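Visit report: Emetti robot cell, Panside, 22 March 2023

Neelam Chaudhary runs the simulation bench at Panside and gave us 30 minutes on one cell, Emetti. The task is pen placement: a white marker with a black cap goes from a wooden table into a mesh cup. All of what we saw runs in the simulator.

Setup starts with the marker. It is modeled as a rigid body, barrel and cap in one piece, and its contact settings are checked before the arm is allowed to move.
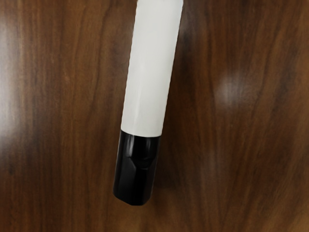

Surface friction comes next. Chaudhary keeps the table and marker values in one file, numbered by revision; the current one is 2177. Earlier revisions were split over two files, and the Rudport office once loaded them in the wrong order.

The arm carries a parallel gripper below a metal flange. Tool offset is entered at the flange and tested with the pen over the cup, where a small error shows up as contact with the rim.
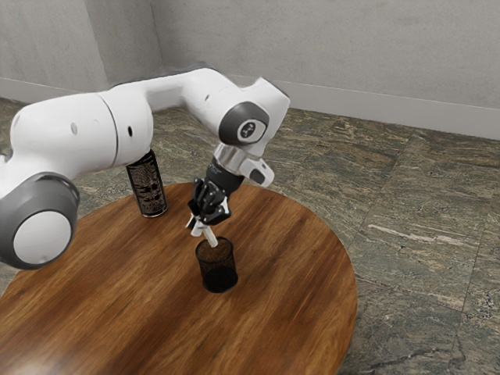 Routine upkeep is short. After every 50 runs the joint zeros are reset and the tool offset is compared with the stored value -- any mismatch stops the queue. Finger contact pads are re-meshed only when the grip force trace gets noisy. A script called Oda does the comparison and writes the log. We asked for a copy of the log format, and Chaudhary will send it in March.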